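Stultell Neighborhood Repair Grant
Second progress report, covering the period through February
Prepared by Lihua Yan for the grant office
Copy to Xiuying Deng

1. Where things stand

The short version is that the program is running, people are using it, and I am less sure than I was six months ago that it does what the application said it would do. I know that is an odd way to open a report to the people paying for it. The first report was cheerful and I wrote it, so I am partly to blame for the expectations.

The application promised three things. Residents of the Drundell blocks would bring in broken household goods instead of putting them out on the curb. A share of them would learn to do simple repairs on their own. And the amount of bulky trash picked up on those blocks would go down. We have decent evidence for the first, thin evidence for the second, and none I would defend in public for the third.

2. Items brought in

We logged 80 items in this period. The target was 70, so on paper we are ahead. I would ask you to read that figure with some care. The log counts an item each time it comes through the door, and it came to light in January that a number of things had been entered twice, once when they were dropped off and once when the owner returned to ask about them. We have fixed the form. I have not gone back and corrected the old entries, as there is no reliable way to tell a second visit from a second toaster.

The mix is also different from what we planned for. The application talked a lot about furniture. What people carry in is mostly small electrical goods, and after that lamps, and after that a long tail of things with wheels. Furniture is heavy and folks without a car are not going to haul a dresser six blocks to find out whether a drawer can be saved. Stools and side chairs do come in. Anything bigger, almost never.
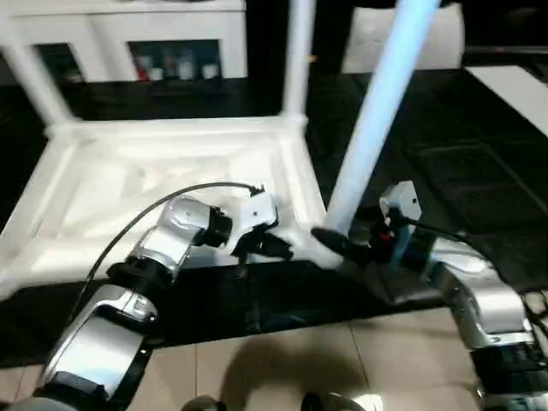
I raised the pickup question in the first report and I am raising it again. Xiuying priced a van share with Sanetti and the quote would use up what is left in the transport line before the end of spring. Her view is that we should do it anyway and see whether the larger pieces show up. Mine is that we have no sign of demand beyond four or five phone calls, and that people say yes to free pickup of anything. We have not settled this between us. If the grant office has an opinion we would like to hear it before the next budget revision.

3. Repairs completed

The completion rate is the figure I get asked for most and trust least. A repair is marked complete when the owner takes the item home. It does not mean the item works a month later. We tried a follow-up call in the fall and reached so few people that I left the results out of the first report, and I am leaving them out again. The people who pick up the phone are the people who are pleased with us.

Glued joints are my particular worry. We have had the same kitchen chair back on two occasions with the same rung loose. The owner was very nice about it. The instructor, who has been doing this a long time, thinks the wood is too dry and old for the glue we buy in bulk, and he would like a better kind. The better kind costs close to double. I approved a small order so that we can compare, and I will report on it next time, assuming anyone writes down which chair got which glue.

Plastic is worse. A good part of the newer goods that come in are held together with molded clips that were never meant to be opened, and once a clip snaps there is nothing for a screw to bite on. Volunteers put a lot of hours into these and the hours do not pay off. I asked at the November staff meeting whether we should simply turn such items away at the desk. The feeling in the room was that this would look bad. It may look bad. I still think we should do it, or at least tell people at the desk what their odds are.

4. Classes

We held 10 evening classes. The application says 10, so this line is met in full and I have nothing clever to add about it.

Attendance is another matter. The first class on lamp rewiring filled up and had a waiting list. The later ones drew a steady small group, and when I went through the sign-in sheets I found that it was largely the same group. They are handy people. Several of them were handy before we came along. One has a bench grinder in his garage. I have no objection to teaching the same dozen neighbors all winter, and they clearly enjoy it, but I do not think it is what was meant by "building repair skills across the community," and I would rather say so now than have an evaluator say so in a year.

We have tried moving the start from 6:00 to 7:00 so that people with young kids could get dinner done first. Attendance did not change in any way I could see. We tried a Saturday morning and lost half the regulars without gaining many new faces. Xiuying believes the problem is the word "class," and she wants to call the spring sessions something else. It costs nothing to try, so the spring flyer will say "open bench." I expect the same dozen people.

The Qiu workbooks arrived late and are still mostly in the box. They are nicely printed. They assume a reader who already owns a multimeter, and the page on safety comes after the page that tells you to open the back of the appliance. We have been using a two-page handout of our own. I would not order more workbooks.

5. Curbside trash

This was supposed to be the main result. The city hauler gives us tonnage by route, and the route that covers the Drundell blocks also covers a stretch of new apartments that opened last summer. New tenants throw out a great deal of packaging. Tonnage on the route is up. It would be wrong to say the program failed on the strength of that, and it would have been just as wrong to claim credit if the number had gone down.

I asked whether the route could be split in the data. It cannot, or at any rate the person I spoke to was not going to do it. We then talked about walking the blocks ourselves on the morning of pickup and keeping a tally. Two staff members did a trial run in the cold and found that a lot of the good stuff is gone by sunrise anyway. Scrappers take it. So even a careful tally would miss the things we most want to know about.

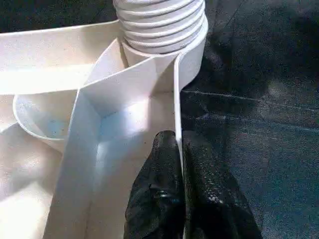

My suggestion is that we drop tonnage as a measure for the second year and replace it with something smaller that we can stand behind. A count of items that the owner says would otherwise have been thrown out would be a start. People will exaggerate, of course. But they will exaggerate at a fairly steady rate, and we could at least compare one season with the next.

6. Money

Spending is under plan, which should not be taken as good news. The underspend is nearly all in the coordinator line, and it is there because the half-time post sat empty until after the holidays. The work got done by people who were supposed to be doing other work. Supplies are slightly over. Rent is as expected. The replacement for the drill press was put off again, and the old one now has a paper sign on it that says to be gentle.

I have been asked whether the unspent coordinator money can go toward the van. My reading of the grant terms is that it would need your written approval. Please treat this as a question and not yet as a request.

7. What we plan to do next

Through the spring we will keep the desk hours as they are, run the open bench evenings, and finish the glue comparison. We will redo the follow-up calls with a set script and a fixed list of names picked ahead of time, including people who never came back for their items. There are more of those than I would like, and the shelf is full.

The desk will also start asking each visitor how they heard about us. I am told the flyers at the laundromat are doing very well. I would like to see one piece of paper that says so.

Xiuying has read this draft and thinks it is too gloomy. She points out that the room is busy most evenings and that people leave in a better mood than they came in. Both of those things are true and I have no line in the report form for either one.

Attachments: item log (uncorrected), class sign-in sheets, Sanetti quote, budget to date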